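Foltent Outdoor Robot – Set-up Guide
Section 2: Planning and budgeting for an open paved site

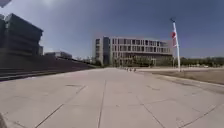
Shoaib Mughal writes that he would put the ground survey ahead of the price list, and that on his first purchase at Sultbridge he did it the other way and paid for wheels he later had to replace. The steps below follow his order.

Read this section before you ask for a quote. It applies to plazas, parade grounds, campus squares and similar paved areas. Indoor sites are covered in Section 6.

2.1 Survey the ground

1. Walk the full route you want the robot to cover. Mark it on a site plan.

2. Note the surface. Large slabs are easy going, but the joints between them matter. Measure the widest joint and the highest lip between two slabs, and write both down.

3. Mark every edge the robot must stay away from: steps, raised curbs, ramps and open drains. A long run of steps beside a plaza should be drawn in full, including the far end where it meets the pavement.

4. Mark any bare or planted ground next to the paving. Decide now if the robot will ever need to cross onto it. If so, you will need the soft-ground wheel set, and it has to be ordered with the base unit.

5. List fixed objects such as flagpoles, lamp posts and benches.

CAUTION: Steps seen from the top can be hard for a forward sensor to pick out. If the route passes a downward step, budget for the edge sensor kit. Do not rely on the site map alone.

2.2 Check light and signal

1. Visit the site when the sun is low and again when it is high. Pale paving throws back a lot of light, and a tall building can put one side in deep shadow.

2. Write down where the route moves from sun to shade. The standard camera handles most sites. The wide-range camera is an extra cost and is worth pricing if the route crosses a hard shadow line.

3. Test the wireless signal at the farthest point of the route, then beside each large building.

NOTE: A weak signal at the far end of a plaza is the most common cause of late spending. One extra access point, with cabling and mounting, can cost more than a spare battery.

2.3 Decide what to buy

1. Start with the base unit, one charger and one spare battery.

2. Add only the kits that your survey calls for.

3. Price the storage space. The robot needs a dry, level room with a door at least 961 mm wide. Door work is not included in any Foltent quote.

4. Allow for operator training. Two people should be trained, so that one can cover for the other.

5. Set aside money for tires and sensor covers in the first year. Gritty ground beside the paving will wear both faster.

2.4 Rent or buy

Irfan Memon's advice is to rent for 28 days before buying if people cross the site on foot for most of the day. The rental unit from Wenent has the same base and sensors as the sale model – the battery is smaller, so do not use it to judge run time. Part of the rental fee may be credited against a purchase. Ask for this in writing.

CAUTION: Get permission from the site owner before any trial, and keep an operator within reach of the stop button at all times.

2.5 Send the request

1. Fill in the Rajput planning sheet at the back of this guide.

2. Attach the site plan and your joint and lip measurements.

3. State the delivery month you need. Orders for the soft-ground wheel set placed after May ship with the autumn batch.

4. Keep a copy. The installer will ask for it on the day of delivery.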